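Selix Lab Course: Practical Robotics
Handout 5: Grasping a cup with one arm
Prepared by Petro Maksymiv

Before you come

Please read Handout 4 again, at least the part about coordinate frames. In the last group many students came to this session without knowing the difference between the base frame and the tool frame, and we lost half of the time on it. The session takes 45 minutes at the arm for each pair. It is not long, so your plan should be on paper when you enter.

Bring your notebook, a pencil and the printed safety sheet with your signature. Laptops are allowed, but they must stay away from the arm table.

Goal of the session

Your pair will write a short program which moves the arm to a mug, closes the gripper on it, lifts it, and puts it down in another place on the same table. The mug must stand upright at the end. You do not need a camera program for this task. You measure the position of the mug by hand and write it into your file as numbers.

Task numbers in the course system are 3260 (grasp from the side) and 3271 (grasp by the handle). Every pair does 3260. Task 3271 is for those who finish early, and it gives extra points.

Frames, short repetition

The base frame of the arm is fixed to its mounting platform. When you say "the mug is at x, y, z", it has a meaning only if you also say in which frame. In this course, if nothing else is written, we mean the base frame. The tool frame moves together with the gripper. Its z axis points out between the fingers.

A common mistake is to measure from the corner of the table. The corner is easy to touch with a ruler, but the arm does not know where it is. If you prefer to measure from the corner, you must measure also the corner relative to the base, and add the two vectors. Write both of them in the notebook so I can check them.

The object

We use a ceramic mug with a loop handle. It is more difficult than the foam blocks from Handout 3 for two reasons. First, it is hard, so the fingers cannot sink into it and a small error in the angle makes it turn. Second, it is not symmetric. The handle takes one side, and if your approach direction comes from there, a finger will hit the handle before it reaches the body.
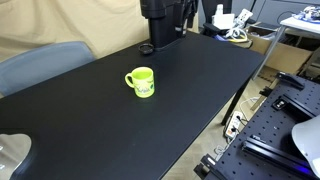
Figure 1. The mug on the work table, with part of the mounting platform at lower right.

Look at the handle in Figure 1 and draw the mug from above in your notebook, as a circle with a small loop. Then draw two arrows for two possible approach directions. Mark with a cross every direction where a finger touches the loop. Most pairs find that a large part of the circle remains free – choose something in the middle of this part, not at its border.

The platform has a regular grid of threaded holes. You can use the grid for checking that your ruler is parallel to the platform. Please do not put screws or any other objects into the holes.

Procedure

1. Measure the center of the mug in the base frame. Both partners measure separately, then compare.
2. Choose the approach direction from your drawing.
3. Write three poses: above the mug, at the mug, and above the target place.
4. Run the program in the simulator and watch the elbow of the arm, not only the gripper.
5. Call me. I check the poses and only after that you may run on the real arm, at low speed.
6. Repeat the run 5 times and write the result of each one, also the bad ones.

Obstacles which students forget

The table has other equipment on it. There is a tall black column toward the back of the table, and cables hang from its brackets. In the simulator file from Godholm this column is missing, so the program will tell you that the path is free when it is not. Add it yourself as a box, a little wider than the real one. Watch also the cables on the floor when you walk near the table.

What to hand in

One report for each pair, two pages at most. It should contain the drawing from above, the table with your runs, and a paragraph about one run that failed or was close to failing. If all your runs were good, explain which measurement error would make them fail, and how large it must be. Upload the file to the Hisia folder before the next session. Reports by e-mail get lost, please do not send them to me.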